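双腕アーム実習 第3回 遠隔操作によるデータ収集の手順

対象：ロボット工学演習Ⅱ 受講者およびロボット研究会所属学生
担当：Tatsuya Ikeda、Naa Osei

本ページでは、双腕アームを遠隔操作し、把持動作の記録を作成するまでの手順を示す。第1回(安全講習)および第2回(関節原点の設定)を修了した者のみが実習に参加できる。未修了の者は、担当教員に申し出て補講の日程を確認すること。

1.実習の目的

今回の課題は、机上に置いた対象物を片方のアームでつかみ、指定位置まで運んで放す一連の動作を、操作者の入力とともに記録することである。記録した内容は第4回の学習実験で使用する。記録の質が低い場合、第4回の課題を進めることができないため、件数を満たすことよりも、動作の一貫性を優先する。

各班の提出件数は80件とする。1回の実習時間内にすべてを終える必要はなく、1月末までの予約枠を利用して分割して行ってよい。ただし、途中で操作者が交代した場合は、交代した箇所を記録簿に明記する。

2.班の編成と役割

1班は操作者、監視者、記録者の3名で構成する。

操作者は操作用アームを動かし、動作の開始と終了を声で知らせる。
監視者は非常停止ボタンに手が届く位置に立ち、アームの可動範囲に人や物が入らないよう見守る。監視者は実習中に携帯電話およびノートパソコンを使用してはならない。
記録者は収集用ソフトウェアを操作し、試行ごとの可否を記録簿に記入する。

役割は16件ごとに交代する。長時間の操作は動作の乱れにつながるので、疲労を感じた場合は件数に達していなくても交代を申し出ること。

3.事前準備

(1)予約
実習室の使用は予約制である。研究会の予約表に班番号、使用するアームの系統、開始時刻を記入する。16時以降の使用には教員の立ち会いが必要となる。

(2)服装
袖口の広い衣服、ひも付きの名札、ネックレス類は着用しない。髪の長い者は後ろで束ねる。

(3)配布物
次のものを受付棚から受け取り、返却時に照合を受ける。
・記録簿(班ごとに1冊)
・対象物一式(樹脂製の立方体および円筒)
・位置決め用の型紙
・六角レンチ
・結束バンド

位置決め用の型紙はJonatan Lundeが昨年度の研究会で作成したもので、角の一つに三角の切り欠きがある。切り欠きが操作者側の左に来るように置く。向きを誤ると、班の間で対象物の初期位置がそろわなくなる。

4.起動手順

起動は必ず次の順序で行う。順序を変えた場合、関節が原点を見失い、再設定に時間を要する。

手順1 アームの可動範囲に物がないことを監視者が確認し、「範囲よし」と声に出す。
手順2 非常停止ボタンが押された状態であることを確認する。
手順3 制御用計算機の電源を入れ、ログイン画面が表示されるまで待つ。
手順4 アーム電源を左、右の順に入れる。
手順5 収集用ソフトウェア「Pundum」を起動し、班番号を入力する。
手順6 非常停止を解除し、画面上で全関節の状態が「待機」になることを確認する。
手順7 原点復帰を実行する。復帰中は全員が机から離れる。

手順6で「待機」にならない関節がある場合は、非常停止ボタンを押したうえで手順3に戻る。2回繰り返しても改善しないときは、それ以上の操作を行わず、担当教員を呼ぶ。学生の判断で制御箱を開けることは認めない。

5.グリッパの確認

原点復帰が終わったら、グリッパの開閉を確認する。画面の「開」「閉」を交互に押し、左右の指が同じ速さで動くことを目視で確かめる。動きに引っかかりがある場合は、非常停止ボタンを押したのち、指の取付ねじの緩みを調べる。ねじの増し締めは六角レンチで行い、電動工具は使用しない。

続いて、立方体を一つ把持させ、8秒間保持する。この間に対象物が滑り落ちるようであれば、把持力の設定値を記録簿に書き写し、担当教員に報告する。設定値を班の判断で変更してはならない。昨年度、ある班が設定値を変更したまま収集を続け、半数近い記録を取り直すことになった。

6.カメラ視野の調整

手首カメラの映像は、学習実験において入力の中心となる。収集を始める前に必ず映像を画面に表示し、開いた状態の指先が左右とも映っていることを確認する。
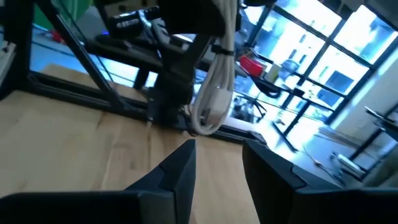
視野の調整では、指先と作業面の関係を最初に見る。左右の指の間から作業面が見えていれば、対象物に近づく過程を映像で追うことができる。上の映像では、開いた指の間に木の天板が見え、その奥に机の縁に沿った黒いアルミ押出材のレールが通っている。各班は、カメラの固定ねじを締める前に、指先、天板、レールの三つが同時に映る姿勢を一つ選び、その関節角を記録簿の1ページ目に書き留めておくこと。以後、実習の開始時には同じ姿勢をとらせ、前回の映像と見比べて、カメラのずれがないことを確かめる。

窓に面した側にカメラが向く姿勢では、外光の影響を受けやすい。露出は自動とせず、対象物を置いた状態で手動で固定する。固定した値は班の全記録を通じて変更しない。天候により室内の明るさが大きく変わった場合は、収集を中断し、担当教員の指示を受ける。

アームに沿わせた配線についても、この段階で点検する。ケーブル束には、関節が最大まで曲がったときに張らないだけの余裕を持たせ、結束バンドでアームに留める。余裕が大きすぎると、束がレールや対象物に触れるおそれがある。アームをゆっくり端から端まで動かし、触れる箇所があれば、電源を切ってから留め直す。

7.収集の実施

準備が整った班から、次の要領で収集を行う。

(1)型紙を用いて対象物を初期位置に置き、型紙を取り除く。
(2)操作者は両方のアームを開始姿勢に合わせる。
(3)記録者が「開始」と告げ、Pundumの記録ボタンを押す。
(4)操作者は対象物を把持し、指定位置まで運び、放す。
(5)アームが開始姿勢に戻った時点で、操作者が「終了」と告げる。
(6)記録者は記録を停止し、可否を記入する。

途中で対象物を落とした場合も、記録は削除しない。可否欄に「否」と記入し、備考に理由を書く。Tsegereda Gebreyesの班が昨年度に提出した記録簿は備考の書き方が明確であるため、見本として受付棚に置いてある。

操作の速さは、試行ごとに大きく変えない。急いで動かすと映像がぶれ、関節の負荷も大きくなる。

8.終了手順

収集を終えたら、アームを休止姿勢に移し、非常停止ボタンを押してから、右、左の順にアーム電源を切る。記録の転送が完了したことを画面で確認したのち、制御用計算機を終了する。対象物、型紙、工具は受付棚に返却し、照合欄に署名を受ける。

9.提出

記録データは班番号を付けた指定フォルダに保存し、記録簿は担当教員に直接提出する。フォルダ名には半角英数字のみを用いる。提出後にデータの差し替えを希望する場合は、理由を添えてNaa Oseiに申し出ること。

第4回では、提出された記録を用いて動作の再生と学習を行う。各班は、実習前に記録簿の備考欄を読み返し、「否」とした試行の理由を説明できるようにしておくこと。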